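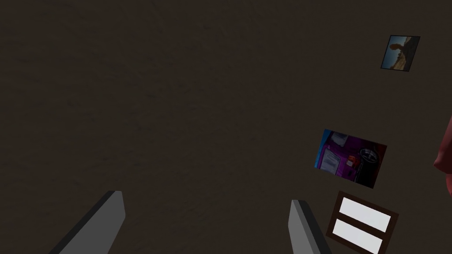 Thread on the gripper fault we've been chasing in the Lorkham build of our simulator. Posting it in case anyone else is on the same release.

Short version: the fingers stop closing before they have enough force on the object, and the controller reports a good grasp anyway. The arm then lifts and carries on with the task as if it had the thing.

We first saw it in February on the overnight runs. 345 episodes, and the success rate in the log looked better than usual. That should have been a warning. The placement check at the end of the same episodes was well down.

I went back through the replays. In the bad ones the fingers touch, the grasp flag goes true on first contact, and the close command is dropped. Flat items never leave the surface. Round ones come up a little and slide out.

What the flag is supposed to do: wait for contact on both fingers, then hold for 5 control steps with force over the threshold. What it did after the update: contact on either finger, no hold.

The cause is dull. The contact filter moved to a new config file when we switched to the Trovura physics settings. Our old file still loaded without an error, but the hold value in it was ignored and the default is zero.

So no crash and no warning. Every run since the switch used a hold of zero.

Cylinders are where it shows up most. You can have a yellow body and a pale cap between the fingers at a tilt like this, and the flag by itself won't tell you whether the grip is any good. You need the force trace next to it.
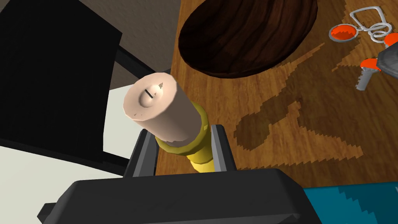

Dellirari replied asking if this could reach hardware, given that plenty of teams copy the sim config straight over to the real arm.

Yes, it could, and that's the part I'd worry about. A dropped object in sim costs you an episode. On a real arm, a false grasp flag means it moves off at carry speed with something half held. If you copied the file, check it before you power up.

How to check: print the hold value at startup from the running controller. Don't read it from the file. The file will look fine.

We've added 2 things on our side. The loader now stops on any key it doesn't recognize, and the grasp flag is logged with both finger forces on the same line.

Reran almost all of the February set with the hold restored. Reported success dropped, placement went up, and the two numbers match again.

Still open: a few thin, flat items fail even with the correct hold. That looks like a separate problem with approach height. I'll add to this thread on Tuesday once the Morris branch has been through the same set.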